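**Subject:** Re: Worktop sealer - has anyone used Fikon on a shared kitchen?
**Date:** 31 Jul 2018
**List:** Trotbridge Halls & Shared Spaces

> We have had a quote from Birkett for treating all the worktops in our hall kitchen with Fikon. The price is £900 and they say it lasts five years, kills germs on contact and means we can stop buying cleaning spray. They would also do the wall behind the worktop with the same stuff for another £700. The rep was very keen and left a leaflet. It says the coating has been tested to 2,000 wipes. Our kitchen gets used by the lunch club, two playgroups and whoever books it at weekends. Has anyone on the list had it done, and is it worth the money? We would need to say yes before the end of next month to get this price.

I'd want a lot more than a leaflet before I parted with £900, never mind the extra for the wall.

We had the same visit at Fliltby in January. Same price for the worktops, oddly enough, although our kitchen must be half the size of yours. The rep put a drop of water on a treated tile and it beaded up nicely. So does water on a waxed car. It told me the tile was shiny.

Take the 2,000 wipes first. It sounds like a big number. If your lot wipe down the way ours do, before and after every booking and a few times in between, you could easily manage 30 wipes on a busy day. That gets you through 2,000 in under ten weeks of busy days. I asked Birkett what happens after that and was told the figure was "a minimum". Fine, but then where does five years come from? I asked for the test report and got a second copy of the leaflet.

Then the germs. "On contact" could mean a second or it could mean overnight, and it matters a good deal if someone has been cutting up raw chicken. The small print on our copy said surfaces should still be cleaned in the normal way. So you carry on buying the spray, and that part of the saving has gone. I would read yours through and see if it says the same.

As for the wall, I can't see the case at all. A painted wall behind a worktop gets splashed and knocked and every few years somebody gives it another coat. A tin of decent kitchen paint and a roller is a morning's work, and you won't be tied to one firm when it wants doing again. Ask too what happens if you want to paint over Fikon later. We were told it "may need preparation", and I took that to mean sanding the lot off.
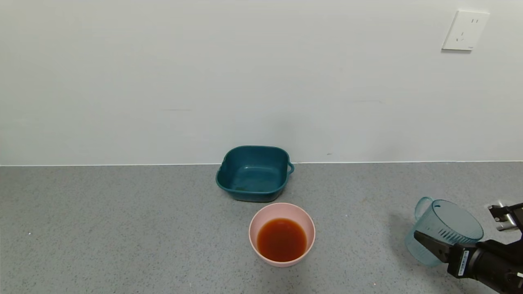

Does a worktop need sealing in the first place? It depends what it's made of - laminate and most man-made tops don't, while bare wood does and so do a fair few natural stones.

So find out what yours is before you do anything else. If there's no paperwork from when the kitchen went in, whoever fitted it ought to be able to tell you. If it is a stone that drinks up oil, an ordinary sealer from a builders' merchant will do it for a small part of what you've been quoted, and you can put it on yourselves with a cloth.

I may be being unfair. It could be marvellous stuff. But we said no, the price was then "held" for us twice, and I had another call last week offering it again, so I wouldn't lose sleep over your deadline.

If anyone on the list has paid for it and has had it down longer than a year, I'd like to hear how it looks next to the sink. That's where ours always goes first - the bit by the draining board, where the washing-up bowl gets dragged about.

Bookings, Fliltby Hall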